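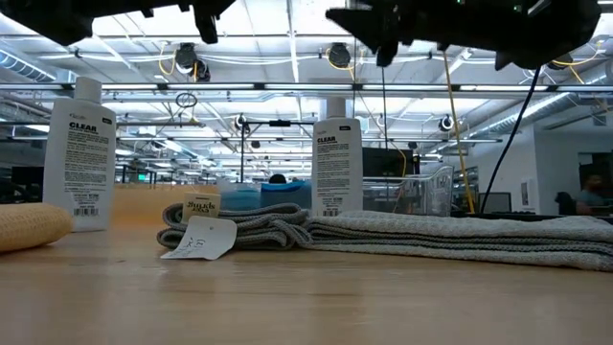
1. Present and apologies

Present: Maricel Gatchalian (chair), Precious Javier (minutes), Havlíček, Illow, two operators from the late shift. Apologies from the Grultbridge site, who sent written comments on item 4.

Meeting opened at 3:15. Minutes of the previous meeting were accepted with one correction: the rule on gloves applies to anyone reaching over a table, including visitors.

2. Table setup for cloth and bottle tasks

Precious went through the draft setup sheet for tables that mix folded towels with upright bottles. Points agreed:

Bottles stand upright with the cap closed. Labels face the table camera.

Towels are folded before the run starts. A rolled cloth counts as a separate item and is entered on its own line.

Price tags and cardboard tags may stay on towels, but the setup line has to say so. Havlíček asked for this. A loose paper tag changes the outline of a stack, and two people reading the same log should know whether it was there.

If two bottles have the same label, they are written up as left and right from the operator's side of the table. The old sheet let people choose, and some wrote it from the camera side. Maricel wants the operator's side used from now on and the old entries left as they are, with a note at the top of the log.

Illow thought the sheet was getting long. Agreed to keep it to one page and move the folding instructions to the back.

3. Parking position of the arms

Long discussion. The present rule says arms are parked "clear of the table" at the end of a run. Operators read this differently. Some park with the grippers above the items, some pull the arms all the way back to the base.

Agreed wording: between runs, with the operator at the station, the arms may wait above the table provided nothing is held in the fingers and motion is paused. When the operator leaves the station, the arms go back to the base position and motor power is switched off at the station switch.

One of the operators asked what counts as leaving. Answer from the chair: if you can't reach the stop button, you have left.

Nobody puts hands under a waiting arm to straighten a towel. Pause is not enough for this; press the stop first, then reset the table. Havlíček pointed out that this adds time to every reset. The chair noted the point and kept the rule.

4. Logging and naming

The shared log now has 3,293 entries. Precious checked them against the setup sheet. 232 have no setup line at all, and 152 have one that does not name every item on the table. Most of the second group are tables with more than one towel, where only "towels" was written.

Grultbridge's comment, read out by Precious: they would prefer a drop-down list to free text. Illow replied that the Clirkar logging tool can do a drop-down list but can't add new items without a restart. Agreed to stay with free text for now and to print a short list of preferred words for each station. "Towel, folded" and "towel, rolled" are both on it. "Rag" is not.

Entries without a setup line will be marked incomplete. They will not be deleted or filled in from memory.

5. Overhead cables and fixtures

Any cable that drops from the ceiling rig to a workstation has to stay outside the reach of the arms at full extension. The check is done with the arms powered off – one person holds the arm out by hand, a second watches the cable. Both initial the station card.

Ceiling fixtures are not to be turned or moved during a shift. Anyone who needs one moved asks Illow, who will do it before the first run on Saturday and enter the change in the log.

6. People working nearby

The floor is open and people sit at desks behind the tables. Agreed that a desk may be used during a run as long as it is outside the marked reach of the arm. Operators call out before the first motion after a break, loudly enough to be heard at the nearest desk. Headphones are allowed at desks but not at stations.

Proposal to put up screens between stations was discussed and not taken up. The operators felt they would lose sight of each other.

7. Actions

Precious: revise the setup sheet to one page, folding instructions on the back. Print the word list.

Illow: ask Clirkar about adding items without a restart. Cable check at all stations.

Havlíček: new text for the station cards, covering waiting and base positions.

Maricel: reply to Grultbridge on the drop-down list.

8. Any other business

The late shift asked for a second stop button on the desk side. Maricel will get a price and bring it back in July.

Meeting closed at 4:40.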